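Keeping a two-arm cell healthy: notes for my talk
21 Sep 2024 | By Bernadette Ó Conaill
3 comments | 2 shares

Start slowly. Say hello, say thank you to the Serkby people for the room.

Today I talk about one cell only. We call it Malabanan. It has two arms, two hands with fingers, and one white table. I am responsible for the daily care of it, so I will speak about cables, cuffs and cleaning. The software is a different talk.

First point: the cables. On our cell the hand cable is outside the arm. It must have a loop, and the loop must be long enough for the wrist to turn fully. In November we made the loop too short and the connector came out during a wipe task. We lost a whole afternoon. Now I turn each wrist by hand to both ends before power on, and I look at the loop, not at the screen.

(Pause. Let them look at the picture.)
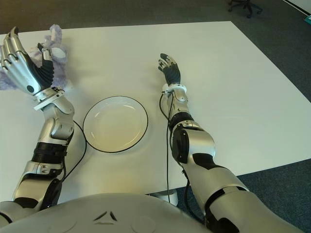

Malabanan at the table: cloth in the left hand, right hand open, hand cables lying on the table top.

Second point: the wrist cuffs. The small screws become loose with time. We check them every 300 hours, with the short key from the Wivov box. Please do not use the long key, it is too easy to tighten too much. I broke one screw like this myself.

Third point: the fingers. Soft cloth leaves fibers in the joints. When we work with cloth, I brush every finger at the end of the day, from the palm to the tip. A dry brush is enough. If a finger closes slower than the others, I write it in the log before I clean it. If you clean first, you don't know later what the problem was.

Say the number here: the log has 582 lines now. Roughly half of them are about cables.

Fourth point: the table. Keep the same plate and the same table height after each service, or the Nurnesex test cannot be compared with the old one.

(If there is time, show how I make the loop. Tape and a piece of cable are in my bag.)

Questions. Repeat each question in the microphone before I answer.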